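Potatoes, a kitchen knife and two sets of fingers

Saturday, and the lab newsletter comes with a strong smell of starch this time! Regular readers will remember that back in January we promised a proper comparison of grippers for holding hand tools, and that we kept putting it off because everybody wanted to do cups and boxes first. Well, we finally got to it, and I haven't had this much fun with a six-axis arm in ages.

The task is chopping. We settled on potatoes after trying carrots, which roll, and zucchini, which is so soft that it flatters any gripper you hand it to. A raw potato pushes back. It grabs the side of the blade on the way down and twists it, and that twist is exactly what we wanted to measure, so the force sensor between the wrist and the gripper has been busy all week.

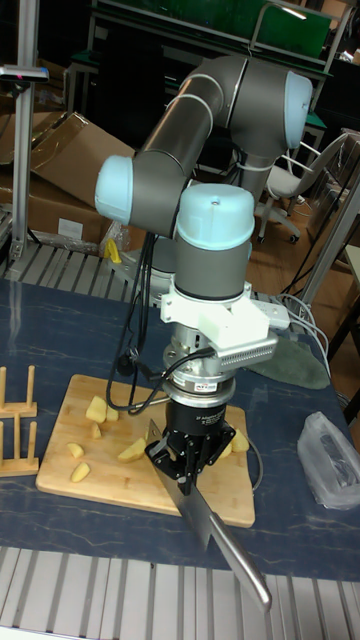 Knife in the gripper over the bamboo board, tip out past the front of the table.

Thijs Segers wrote the controller side of this, a small package he calls Hornero, and it deserves a bit of space. Position control alone is hopeless for cutting (you either stop short or try to saw through the table). Hornero runs the downstroke until the vertical force climbs past a limit, then eases off and lifts. The sensor loop runs at 500 Hz, and Thijs swears he can feel the difference when he drops it lower. I can't, but I have seen his plots and they are lovely.

As for the fingers, we ran two sets. The Mamik ones are flat and stiff with a thin rubber face. The Lindemann ones are a little softer and have a shallow groove down the middle. I went in fully expecting the stiff pair to win. They do hold very well when the pull is straight along the knife, but as soon as the potato twists the blade they let it rotate, and after 17 strokes we had to stop and seat it again. With the grooved pair we got through almost 600 strokes in total before anyone felt the need to touch the knife at all. That's a huge gap! 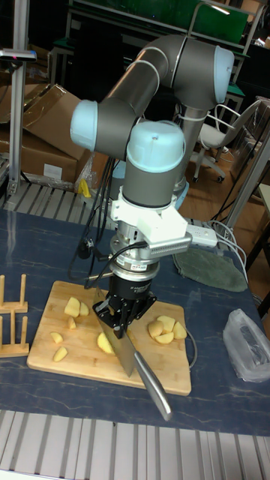 Blade down on the board, potato pieces to either side.

Some things we learned that may save you an afternoon. Grip height matters more than grip force. Moving the hold by 10 mm changed the twist at the wrist more than turning the force up to maximum did. Check your tool weight settings every time you swap fingers, too – we forgot once, and the arm drifted upward so gently that it took us a whole coffee to notice. And leave more slack in the cables than you think you need at the wrist, especially if your approach angle changes between strokes. 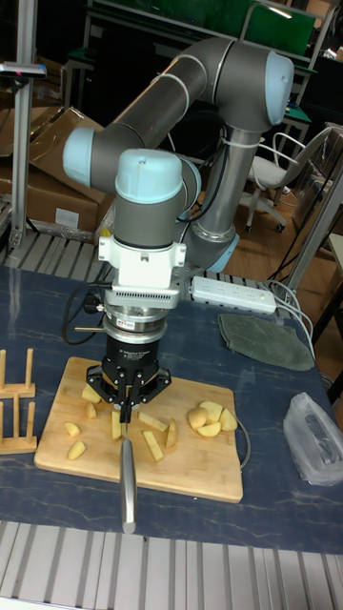
The next round is about angle. So far we have told the arm how to come at each piece, and I'd love to see it choose for itself, with the camera picking out the long pieces and turning the blade across them. Imberg has offered to lend us a second controller so we can run the same strokes on both and compare the force curves side by side. Onions have been suggested. I am in favor, Thijs is not.

If you have a finger design you'd like us to try, send the drawings over before the end of the month and we'll print a set. Raw logs from both sets of fingers are in the shared folder under "chopping", along with the Hornero settings we used for each.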